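The replica jacket has become the default tie-in for a superhero release, and I think the studios and their licensees are specifying it badly. My complaint is with the way these garments are described, graded and sold. The designs themselves are mostly fine.

I have bought or borrowed a fair number of them over the years, and the product pages share a structure. There is a large photo of the actor. There is a line about the film. There is a list of materials in which the word "leather" appears several times and the thickness of the outer layer does not appear at all. The buyer is told the collar style and the number of pockets, then asked to pay a price that would cover a decent motorcycle jacket.

Take the Moges flight jacket, sold alongside the second Branden film. The page says "faux leather, screen accurate." Faux leather can mean a polyurethane film on knit polyester, a polyurethane film on woven cotton, or PVC on almost anything. These behave differently at the elbow, which is where a costume jacket fails first. A coated knit will stretch and recover for a while, then the film splits along the crease. PVC stiffens in cold weather. A person planning to wear the thing to a December screening and a summer convention would like to know which one is in the box. 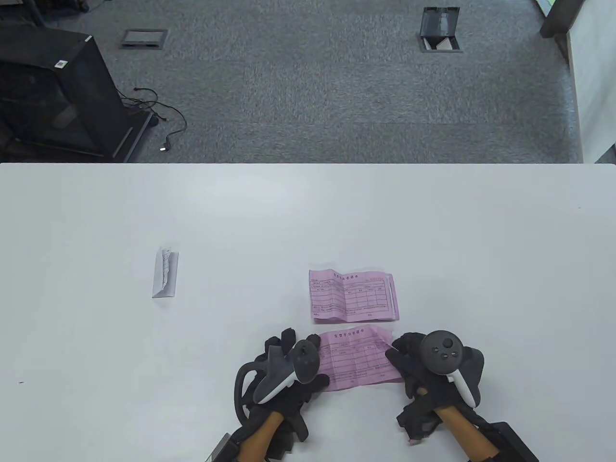 *Gloved hands, controllers and pink paper on the worktable.*

"Screen accurate" is the other phrase I would retire, or at least define. A film costume usually exists in several versions. There is a hero version for close work, a stunt version cut with extra room in the shoulders, and often one built to be rigged with a harness. They can differ in panel count, in the shade of the dye, and in whether the seams are stitched or bonded. A replica can match one of these. It can't match all of them, and the label seldom says which was used.

Marion Halliday, who cuts patterns for stage productions, put the matter to me plainly when I asked what she would want printed on the tag. She wanted the reference garment, the base cloth, the weight and the lining. "Four lines," she said. "They have room for a logo on the inside pocket, so they have room for four lines."

There are objections. Yichen Jiang, who used to work in licensed apparel, argues that most buyers want the shape and the color, wear the jacket a few times, and never think about the base cloth. He may be right about most buyers. He also points out that a licensee often gets approved artwork late, long after fabric has been ordered, so the garment is designed around whatever is on the roll. I accept that as an account of how it happens. It doesn't explain why the fabric, once chosen, should be left off the page.

A second objection is cost. Better disclosure means testing, and testing means money. But an ordinary abrasion test on a coated fabric is routine work, and the mill will normally have the result on file before the first meter ships. Copying a figure from a data sheet to a web page is a clerical job.

The maker that comes closest to what I'm asking for is Nudier. Its Bustham field coat, from the series of the same name, arrived with a card giving the cloth, the coating and the reference costume. The coat costs $100 in the plain version and $28 more with the removable lining. I don't love it. The sleeves are long, the zipper pull is a heavy casting that knocks against the desk, and the back yoke sits too low for anyone with square shoulders. But I knew before ordering what the shell was made of, and I knew it copied the stunt version, which explained the wide armholes. I was able to decide on the facts and be annoyed by the fit later.

Giveaways make all of this worse. A contest prize is exempt from the small amount of scrutiny a paying customer applies. The sponsor lists a retail value, the site repeats it, and that value then turns up in later coverage as though somebody had checked it. I would ask any outlet running one of these to hold the jacket first, turn a cuff inside out and report what is there. It would take two minutes and one more paragraph.

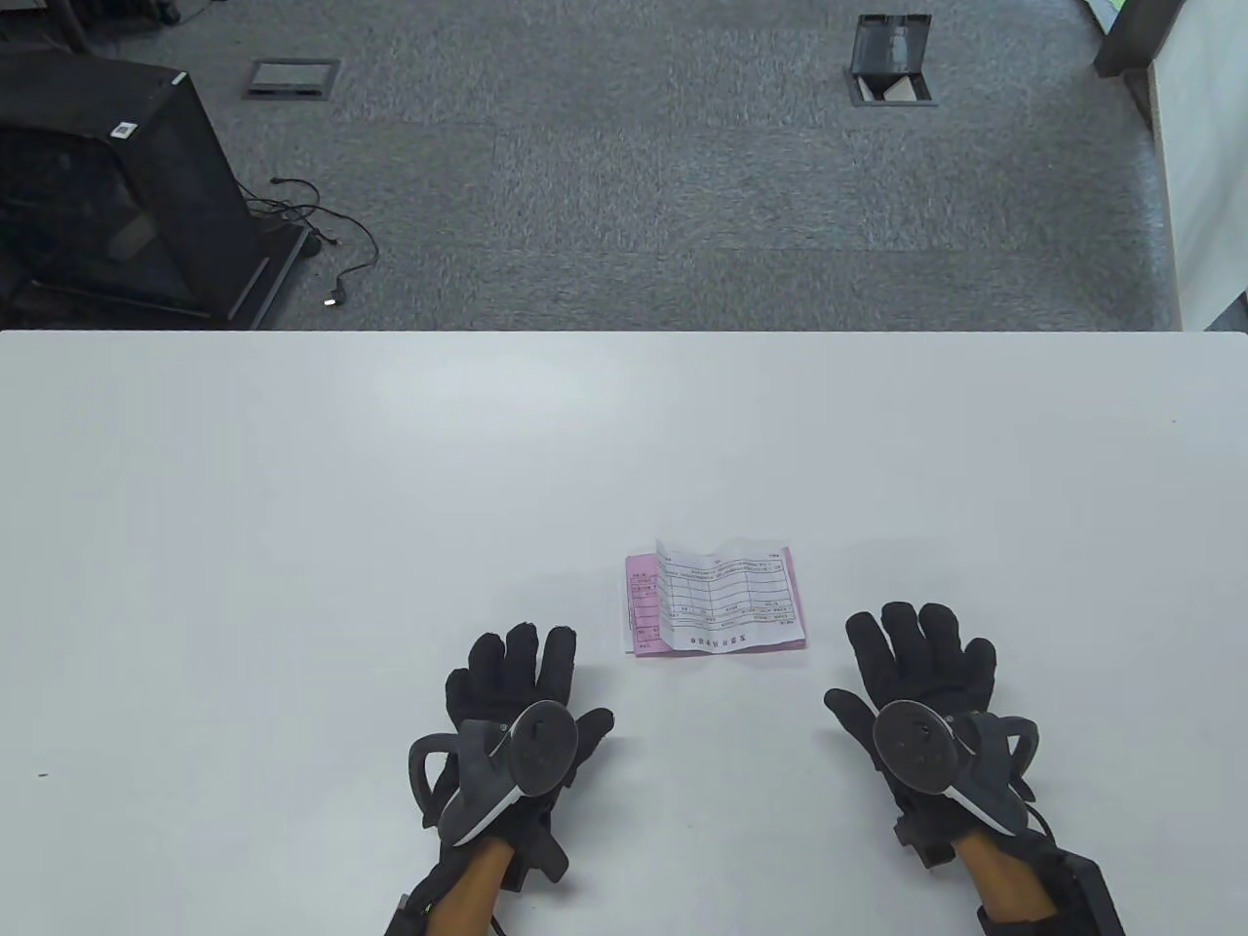 ## What a usable label would say

My proposal is narrow. It leaves the word "replica" alone and asks for the following on the product page and on a sewn tag:

- The base cloth and the coating, named separately, with the combined weight.
- The costume version copied, or the words "based on promotional art" if there wasn't one.
- Whether the seams are stitched, bonded or both.
- Care instructions written for that material, without "spot clean only" as a reflex.

Collectors already gather this information for themselves, in forum threads that vanish when the host stops paying for the server. Licensees hold the same facts in a folder. I would like them to publish the folder, starting with the next Branden film.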